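Week 4: Understudies, swings and standbys
Notes to go with the musical theatre company skills lecture
Module tutor: Tegwen Morris

Hello again, everyone. I promised I would write up the session on covers properly this time, and I have ended up with more than I meant to, so please make a cup of tea before you start. Have your own notes beside you as you read, and scribble corrections on mine if you spot any.

The words first

People outside the business say "understudy" for every kind of cover, and most of the time no harm is done. In a contract or a rehearsal call the differences matter a good deal, so let's get them straight.

An understudy is usually a member of the ensemble who has a track of their own every night and also learns a principal part. When they go on for the principal, they leave a hole behind them in the ensemble.

A swing fills that hole. Swings do not appear in the show on an ordinary night, but they learn many ensemble tracks, sometimes all of them, and may be asked to do a bit of two at once if several people are off (we call this a split track, and I will come back to it because it frightens everybody).

A standby covers one or two large parts and nothing else. They wait, in the building or within an agreed distance of it, and they are ready to go on. It can be a lonely job and a very well respected one.

An alternate has performances of their own, agreed in advance. If a leading role is a heavy sing, the alternate may do the matinees. The audience can look these dates up, and nobody is ill.

The example we used in class

We worked from the company list for Grīnberga, the chamber musical about the lighthouse sisters, which the Samska Theatre put on in March. It had a cast of 15, including two swings, and it ran for 35 performances, so it is small enough to hold in your head. Agnese Kivi was in the ensemble and understudied the elder sister. Dirk Timmermans was the swing who covered the men's tracks and also the dance captain, which is common in small companies and very tiring!

Agnese went on for the first time with a few hours' notice. When she came to talk to last year's group she said that the songs gave her no trouble at all. What caught her out was a lantern. She had watched it being handed across the stage every night from the other side, and in the moment she reached for it with the wrong arm. I love this story because it shows you what a part is really made of. The words and the notes are the portion you can learn in your bedroom. The rest is where you stand, who is passing behind you, and what your hands are supposed to be doing.

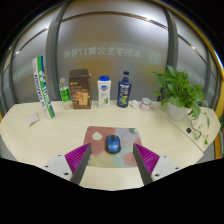

So, on to the show bible, the swing's great book of everything. Dirk keeps a sheet for each track, with a little plan of the stage for every number, and he marks entrances in one colour and exits in another. Others prefer to do the whole thing on a laptop, and if that is you, do give yourself a decent desk to work at, with room for a mouse on a nice flowing watercolour sort of mat like this one, as you will be dragging small dots about a stage plan for many hours and a trackpad will make you cross. Whichever way you go, print a copy. Screens go to sleep at the worst moments, and you cannot prop a laptop on your knee in a dark wing while somebody is zipping you into a frock.

What goes on a track sheet

Entrances and exits, with the wing and the cue line
Position on the stage at each change of formation
Who you follow, who follows you, and who you must not bump into
Props, including where you collect them and where they end up
Costume changes, with how long you have and who helps
Your vocal line in every group number, with any solo lines
Scenery you move (very often forgotten, and very often dangerous)

Add anything that would hurt somebody if you missed it, and put it in red. Lifts, trapdoors, flying pieces and fights all count.

Split tracks

Suppose two members of the ensemble are off and there is only one swing left. The dance captain and the stage manager sit down together and decide what the show cannot do without. The partner in the waltz has to be there. The fourth fisherman in the harbour scene can quietly vanish. The swing is then given a new track, made up of pieces of the two old ones, sometimes within the hour before curtain up. 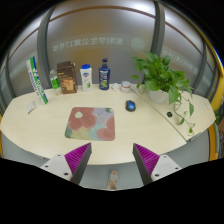

The order in which you make these decisions is worth learning by heart. Safety comes first, so anybody who catches, lifts or moves scenery must be replaced. After that comes story, meaning any line or action without which the next scene makes no sense. Then the music, where one missing tenor may be a real loss in a cast this size. The look of the stage comes last, and a good dance captain can close up a line of dancers so neatly that the front row never notices the gap.

Viera Šimko, who stage managed the run, always wrote the split track out by hand and read it aloud to the swing before pinning it up backstage. I would copy her in this. Reading aloud shows up the impossible bits, such as leaving on the left and coming straight back on from the right.

Understudy rehearsals

These normally begin after the show has opened, and are taken by the resident director or the stage manager. You may have a piano and no band, half the furniture and nobody else in costume. Treat them as precious all the same. Ask to run the awkward joins between scenes before you ask to run the big number.

And a word about manners. If you are covering somebody, learn their performance closely enough that the rest of the company feels safe, and then let it be your own person inside it. Don't stand in the wings mouthing the lines where they can see you. (I did this once, at 22, and was told about it very kindly and very firmly.)

For next time

Read the Pratetti handout on company contracts, the first two sections only. Maarja Tamošiūnaitė will be with us for the second half of the session to talk about being a standby, so please bring a question for her.

Then choose one ensemble member in any number from the Grīnberga recording and make a full track sheet for them. Write up to 900 words or draw it, or mix the two as you please. Work in pairs if you like, but hand in one sheet each, and leave them in the tray outside room 129.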